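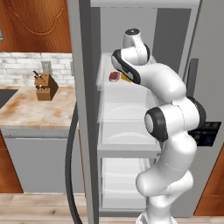 Fridge cell in the sim, arm up in the top compartment with the wrist over the shelf

Thread: Wrist stops short over the top shelf (sim kitchen, fridge cell)

boderum_bench
Hi all, long post, sorry in advance, get a coffee. I look after the simulated kitchen for our little group and the fridge cell has been giving me grief since I moved everything over to the new Imero scene files in November. The job is simple on paper: go into the top compartment, take the yellow block next to the steak, back out. What I get is the arm going up nicely, the wrist coming over the shelf, and then in a good share of runs the planner gives up right there with the gripper hovering. No collision flag, just a timeout at 2,000 steps. I've been through the joint limits twice, and I put the arm base back to its old pose in case I'd nudged it during the move. Same thing. Has anyone else set up a fridge reach like this and kept it healthy?

pat_of_kestport
Oh, I have spent so many evenings in front of a pretend refrigerator, you have my sympathy! My first guess is the shelf. It's drawn as a thin translucent sheet, but what does the collision shape look like? When we brought our kitchen over, the importer wrapped each shelf in a box that was far too fat, and the planner thought there was hardly any air above it. Switch on the collision view and look at it side-on.

slowgripper
I'd go a different way, with all respect to Pat. If the shelf box were fat, the food would be floating on top of it, and those two pieces look like they're sitting fine to me. I think the arm is running out of comfortable room at the elbow. It comes up from low in front of the fridge, folds back at the elbow and then has to tip the wrist down, and that's a lot of bending for one reach. Slide the base back a touch and try 100 runs before you go touching any meshes.

pat_of_kestport
Fair point about the floating, although ours didn't float either, the food had been placed with physics off and stayed put until something bumped it. So I wouldn't rule it out on looks alone!

boderum_bench
You're both lovely, thank you. I turned on the collision view this morning and Pat, the shelf is fine, it's as thin as it looks. BUT the gray panel on the left side of the opening is a different story. Its collision box sticks out into the compartment by nearly the width of the wrist. I would never have looked there.

slowgripper
Well, that'll do it. I still say move the base, mind you. A cell that only works when every box is perfect is going to bite you again at the next import.

tinwhistle_dan
Butting in from the sidelines. Is the big black cable that swoops down beside the fridge in the collision set too, or is it only there for looks? We had one like it, and the planner treated the whole curve as a solid wall. It took me ages to find, and I'd been blaming the solver to anybody who would listen.

boderum_bench
Looks only, I checked. It's tagged visual and nothing collides with it. Good thought though, and I've added it to the list of things to look at after an import.

boderum_bench
Update for whoever finds this later. I trimmed the left panel box back to the mesh, saved it under a new name so the importer can't stomp on it, and left the base alone for the first batch. Out of 176 runs I had 2 timeouts, and both of those were with the yellow block shoved way over against the steak dish. Then I moved the base back a bit as slowgripper asked and the elbow does look more relaxed, but the runs take longer, so I'm torn.

slowgripper
Longer is fine! Leave it back.

pat_of_kestport
Longer is not fine if you're running it all night, ha. I'd put it where it was and keep an eye on the elbow. The Ševčík settings file has a joint margin warning you can turn on, and it's off by default for some reason.

boderum_bench
Found the warning and it's on now. Base goes back to the old spot tonight, and I'll post the settings once I've cleaned out my embarrassing comments.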